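What Ends Up on the Bed: a small study of clutter in student rooms
Project report by Kamlesh Rastogi, Westitz Hall

Why I picked this

I'll start with a confession, I am not a tidy person. When we were told to choose "an everyday habit in the home" for our second term project, most of my group went for cooking or washing up, and I thought, well, my bed has been a table since September, so why not write about that? My tutor liked it (she said her sofa was the same) and off I went.

The question I settled on was pretty simple: what do students put down on their beds during the day, and where does it go when they want to sleep?

How I did it

I asked 6 people on my corridor, me included, to keep a diary through February. Every time you put something on the bed that wasn't bedding, you wrote it down, and you wrote down again when you moved it and where to. I made the sheets in Revureck, the free form thing the library recommends, and printed a paper version for the two people who kept forgetting to open it.

By the end we had 1,683 entries! I was expecting a couple of hundred. I had to sort them all by hand, which took most of a reading week and a lot of tea, and I changed my categories twice. "Bags" was a headache. Is a carrier bag full of crisps a bag or is it food? In the end I went by what was inside, and empty bags got their own heading.

What came out

Clothes were the biggest group, no surprise there. Food and snacks came second with 371 entries, and this is the part I got interested in, so the rest of the report is mostly about snacks.

Nearly everyone did the same thing. You come in from the shop, the desk is full of laptop, so the carrier goes on the blanket still tied at the neck. Then somebody drops by, a few sweets come out, and the wrappers stay where they land. On my corridor the bag itself often sat there until bedtime and then moved to the floor. The next morning it came back up again so the floor was clear for walking. One bag in the diaries went up and down like this for nine days.

Wrappers were worse than full packets. A full packet gets put in a drawer because you want it later, but a wrapper is tiny and light, and on a fluffy throw it sinks in and you don't see it. Two people found theirs in the wash. I also noticed that soft bits and pieces (hair things, socks, little toys) got mixed up with the snack pile and then travelled with it, so when the pile moved to a chair, the socks did too.

What we tried

For the last week I gave everyone a basket from Tjoa, the discount shop by the bus stop, and a roll of small bin bags. The basket was for anything edible and had to live at the foot of the bed. I had 50 pounds for the whole project and this used up most of it. Four people kept it up all week. One used the basket for laundry, and mine got buried under a coat by the second evening, so I can't claim much there.

What I'd change

I should have asked people to note the time of day from the start. I only added it halfway through, so I can't say for certain that evenings are the busy time, though it feels that way. I'd also put a bin right next to the bed and skip the basket, as the bin bags were the bit everyone said they'd buy again.

Thanks to everybody on the corridor for filling in the sheets, and for letting me be so nosy about their snacks. 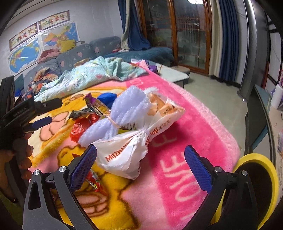
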